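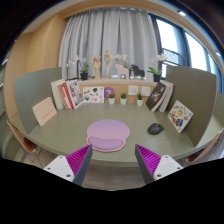

I have been working away from my own desk for most of this month, and the thing I missed most was the wrist rest. I didn't expect that. At home I have a long desk with a raised edge, and my arms sort themselves out. At a shared table there is nothing to lean on, and after a couple of hours my right wrist starts to complain.

So I bought a mouse pad with a cushion on it. It is pink going into lavender, round at the top, with a peach border and a padded lavender rest along the near side. I would have taken plain grey, but Adjoa Annan pointed out that I lose grey things, and she has a point. It goes in my bag flat against the notebook and the cushion stops it bending too much.

The table I use is sage green with rounded corners, and it has tall olive partitions that come partway round it. I like those more than I thought I would. They don't keep out much noise, but I stop looking up every time someone walks past. There's a low wooden counter along the back with books and three small succulents in white pots. I leave all of that where it is. The counter is handy for resting a phone on, and the books are good for ten minutes when a file is uploading.

The mouse is an ordinary black one. I keep it to the right of the pad when I'm typing and pull it over when I need it — a habit from years of small desks.

I did try going without a mouse in June, when I was sorting the Grustis catalogue. There were 900 entries and I got through 49 of them on the trackpad before I gave up. Mansa Ofori did the next lot with a proper mouse and was finished well before me, so that settled it.

Things I still want to fix: the chairs are a little low for me, and I need a longer charging cable. I may bring a cushion next week. The pad needs a wipe as well, as the pale part will show every mark.

The catalogue is due back on the 8th, so I'll be at the same table until then if they'll have me.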